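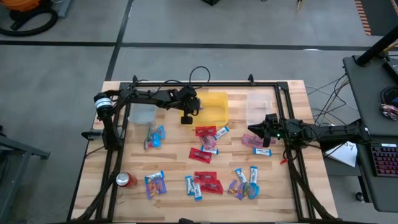

**How early should I send my seating request for a chamber concert if I want to see the players' hands?**

As soon as the subscription window opens, and you should ask for the left side of the hall, because the first violin's bow arm and the cellist's left hand are both open to you from there.

That is what the hall's own leaflet says, anyway. I am copying it at the start of this thread because I followed it and I am not sure it is good advice.

---

**quartertone_k** wrote (4/12/21):

Hello all. English is my third language, so please excuse the long sentences.

I bought a subscription for the string quartet series at the Westonska hall. It seats only a few hundred people, and I sat in row 2, left side, as the leaflet recommends. The Storkura Quartet played. I could see very well the left hand of the cellist, and the leaflet is correct in this. But the sound was strange to me. The first violin was so near that the viola almost disappeared, and in the slow movement I heard more breathing than harmony.

My question is for people who go often. Do you choose a seat for the eyes or for the ears? I can still exchange my remaining tickets, but the box office wants to know before the next concert.

---

**Afridi_viola** wrote:

Ears, always. I play viola (amateur, not very good) and I can tell you that our instrument suffers most in the front rows. When the viola sits on the outside, the f-holes point to the back of the stage, and the people near the front get what is left. Go to row 8 or farther. The sound needs some meters to mix.

Also, please check how the group sits! Some quartets put the cello on the outside and the viola inside. Then the problem is smaller. 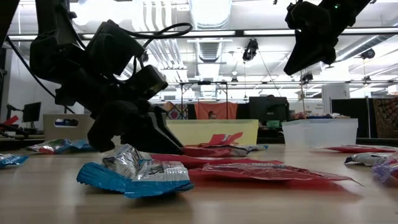 I forgot to say that the Westonska stage is quite high. In row 2 you are below the level of the instruments, and a part of the sound simply goes over your head. I sat there one time for a piano trio and I was looking at the bottom of the piano all evening.

---

**slow_movement** wrote:

I disagree with the post above, and rather strongly. A quartet is four people talking, and if I sit in row 8 I am listening to a conversation from the next room. I want to hear the rosin. I want to see the second violin look at the cello before the entry. For a symphony, fine, sit in the back, but this music was written for a living room.

quartertone_k, you said that you heard breathing. Was it disturbing to you, or only new?

---

**quartertone_k** wrote:

A fair question. I thought about it on the tram. In the fast movements it was exciting, I must admit, and I was leaning forward like a child. In the slow one it was disturbing. I know that piece from a recording where everything is smooth, so it is possible that I am spoiled.

The viola sat on the outside, yes.

---

**Afridi_viola** wrote:

There it is.

---

**wunmont_regular** wrote:

I go mostly to the Wunmont series, which is in an old church, so my experience is a little different. There the front rows are the only place where you can follow fast notes, because farther back everything swims. In Westonska the hall is dry, with a lot of curtain and carpet, and I would take the middle. So I think you are both right, but for different buildings.

One practical thing: at Wunmont they let you move in the intermission if there are free seats. Ask the ushers at your hall. I have heard the same quartet from two places in one evening, and it taught me more than any leaflet.

---

**slow_movement** wrote:

Moving in the intermission is a good idea, I give you that. But I don't agree that Westonska is so dry. They took out the side curtains in January, and the cello has much more bloom now. When were you there the last time?

---

**wunmont_regular** wrote:

Before that, so I take back the curtains. The carpet I keep. 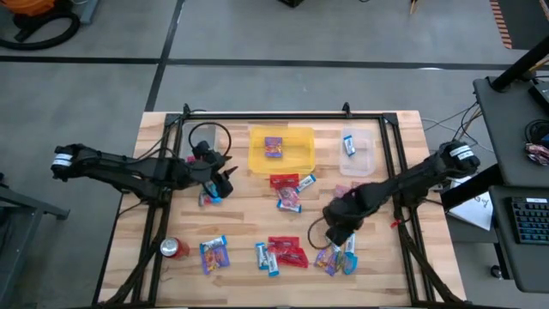 It also depends on the program. For early Haydn I would still sit close, even in a dead room, because the first violin carries so much and you want the small details of the bow. For late Beethoven or the darker Shostakovich quartets I need the four voices equal – otherwise I lose the inner parts, and the inner parts are where it hurts.

---

**quartertone_k** wrote:

The next program is one Haydn and one Shostakovich, so you have not made my life easier.

I called the box office this morning. They offered me seat 39, which is in the middle block, a bit to the right. The exchange is free for subscribers. They also said that moving in the intermission is allowed "if done quietly," so I will begin there and see what is open.

---

**Afridi_viola** wrote:

A bit to the right is good if the viola is outside again, you will be more on its side. Please write here after the concert, I am curious if the slow movement is better for you.

---

**slow_movement** wrote:

And if it is worse, write that also. I would pay 100 for row 2.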